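Section 2: Before You Buy: Planning Your Kitchen Arm Set-up

Welcome to the fun part! Section 1 covered what the Itmont planning kit can do. In this section you'll work out what you need to order, where it will stand and what it will cost you. Give yourself an unhurried afternoon, a tape measure and a fresh page in the Wodside planning workbook. You don't need any hardware yet, and we'd much prefer that you read to the end before ordering any.

2.1 Choose the jobs first

It's tempting to start with the arm (we all do it). Start with the chores instead.

1. Write down the two jobs you most want the arm to handle. Shelving cookware is a great first choice, and so is clearing a counter.
2. For each job, list the objects involved. Weigh the heaviest one on a kitchen scale.
3. Note how each object will be held. A frying pan gripped by its handle puts its weight well out to one side, so it asks more of the wrist than a mug does.
4. Mark the highest and lowest places the gripper has to get to.
5. Copy everything to the Jobs page of the workbook.

Note: Payload figures in a maker's data sheet cover everything past the flange, gripper included. Subtract the weight of your gripper before you compare.

2.2 Measure the space

1. Pick a spot for the base. It needs a flat, rigid surface that won't rock when the arm swings. Cabinet tops can work beautifully if the cabinet is fixed to the wall or floor.
2. Measure from the centre of the base to the farthest point on your Jobs page. If that distance is over 800 mm, move the base closer before you go shopping for a longer arm. Moving a base on paper is free!
3. Measure the shelf opening: height, width and depth. The gripper, the wrist and the object all have to fit, and the wrist is bulkier than you'd think.
4. Look up. An arm reaching down to a shelf will often fold with its elbow high above both the base and the shelf, so hanging lamps and range hoods matter.
5. Sketch the furniture in the room, chairs included, and mark where people walk.

CAUTION: Don't plan a walkway through the arm's reach. If the only route to the door crosses it, choose another spot for the base.

2.3 Try it in simulation

This is our favourite step, and it costs you nothing but time. The Egger room builder comes with the kit and lets you run a job in a simulated room long before a crate shows up at your door.

1. Open Egger and choose New Room. Enter the floor size from your sketch.
2. Add the furniture. Colours and wall finishes don't need to match your place, but heights and depths do.
3. Place the base and load the arm you're considering. If you haven't settled on one, load two and compare them in separate rooms.
4. Load the object from your first job and choose a grasp point.
5. Run the job slowly. Watch the elbow as well as the gripper.
6. Look for contact with the shelf sides. Upright panels catch more pans than shelf boards do.
7. Shift the base a little and run it again. Save the layouts you like.

Note: A clean run in Egger tells you the reach and clearance are sensible. It won't tell you how slippery your real handle is. Keep some room in the budget for spare fingertips.

2.4 Build the budget

The Budget page in the workbook has 3 columns: Must Have, Soon and Someday. Fill them in honestly and you'll have a plan you can live with.

Must Have
Arm and controller
Gripper with fingers suited to your objects
Mounting plate and hardware
Emergency stop, placed where you can grab it
Delivery, including stairs if you've got them

Soon
Spare fingertips
Camera and bracket
A second gripper, if your jobs really differ

Someday
Track or lift column
Service plan extension

Ask each supplier for a written quote with shipping, taxes and training on separate lines. Ask too what power supply the controller needs, and whether the software licence renews every year. A licence fee is easy to miss on a first read, and it can change which arm is the better deal.

CAUTION: Don't order the mounting plate until you've confirmed the bolt pattern on the arm's own drawing.

2.5 Check before ordering

1. Compare the Jobs page with the saved Egger layouts. Every object should have a run.
2. Confirm that your cabinet or stand is rated for the arm's weight and for the forces it makes when it stops suddenly. Ask the maker of the stand if you're not sure.
3. Have a qualified person review your safety plan.
4. Export the layouts and the Budget page as a Druvov file. Suppliers who use Druvov can quote straight from it, which saves a lot of back and forth.
5. Keep a printed copy near the spot you've chosen. You'll want it on installation day.

Go to Section 3 when your quotes are in.

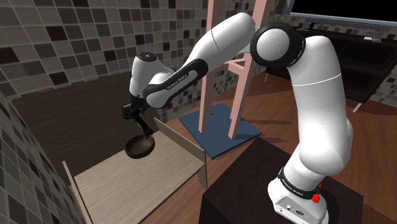

Figure 2. Shelf job in simulation: frying pan held by the handle, arm based on a cabinet top.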